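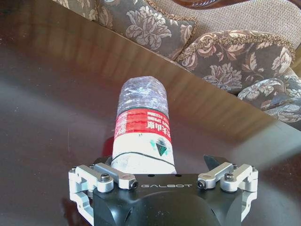 3.2 Items left on low tables

The second group of items covers the small waste that collects on a tea table between one use of the sitting room and the next. We treat it apart from kitchen waste for two reasons. The items are light, and few of them have a fixed place in the room to which they could be returned. A cup goes back to the tray; a used tissue has no such address, and in the households we studied it stayed on the table until the whole surface was cleared.

Tsuji's coding scheme was kept with one change. The original scheme had a single class for paper. Following Nilsuwan's remarks on the pilot coding, we divided it into wadded paper and flat paper, as coders disagreed most often on whether a flat sheet was waste or something the household meant to keep. Drink bottles form their own class whether they stand or lie on their side, and posture is entered as a separate field. Wrappers and small metallic pieces that could be either packaging or ornament are entered as "undetermined" and are not moved to another class later.

Figure 4. Tea table before clearing, Wattanapong sitting room. On the tabletop: a water bottle on its side, a small gold-colored piece (undetermined), a wadded tissue and a flatter piece of tissue or paper near the right front corner. 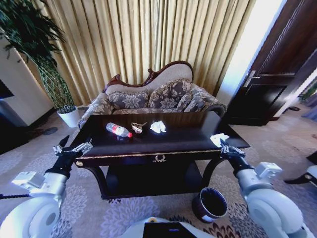
The Wattanapong room was furnished more formally than the Rivdale rooms. Its tea table has a dark, glossy top, and this matters for the wiping stage. On a polished dark surface fine dust and streaks show at a distance where they would be missed on pale or matte wood, and participants asked to stop "when the table looks clean" spent longer on such tops. For this reason wiping time is reported separately from clearing time in Table 2.

Clearing order was left free. Of the 200 clearing episodes retained for analysis, 56 began with a bottle even when paper lay closer to the participant. We read this as a preference for removing the tallest or longest item first, though the present data do not separate size from weight. Flat paper near a table edge was coded as "at edge" if any part of it reached the front or side molding, and as "on surface" otherwise.

Eight episodes were set aside. In each of them the participant moved an item to the lower shelf of the table, and the two coders could not agree whether this counted as clearing or as storage. The Dalier rooms had no tables with a lower shelf and contributed none of these cases. The excluded episodes are listed in Appendix B with both codings.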